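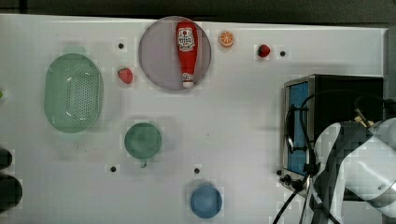 A Zistia arm at the test table, next to the toaster oven.

Zistia has paused sales of its Drokier tabletop arm after a fault in the grip-force controller, according to a notice dated Sep 2, 2022. Firmware released in May can ignore a release command when the wrist sensor restarts — the fingers then hold at 70 percent of full force until power is cut.

The company logged 16 events across 750 hours of running. No injuries were reported.
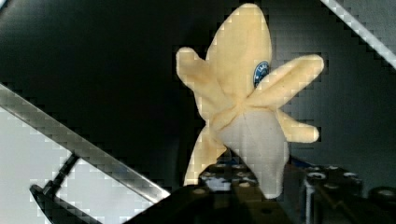
Can owners keep using the arm? Only with the force limit set to 9 newtons and the stop button within reach, the notice says.

A patch is in testing at the Slaoui site, with the same pick-and-place tasks used before release.

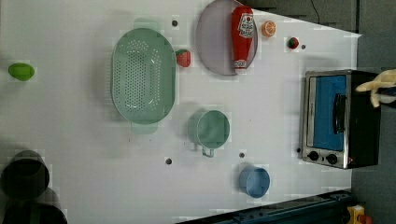 Athina Economou said a software limit was no substitute for a hardware cutoff, and that the stop circuit should have been wired to the fingers from the start. Zistia has not set a date for the patch.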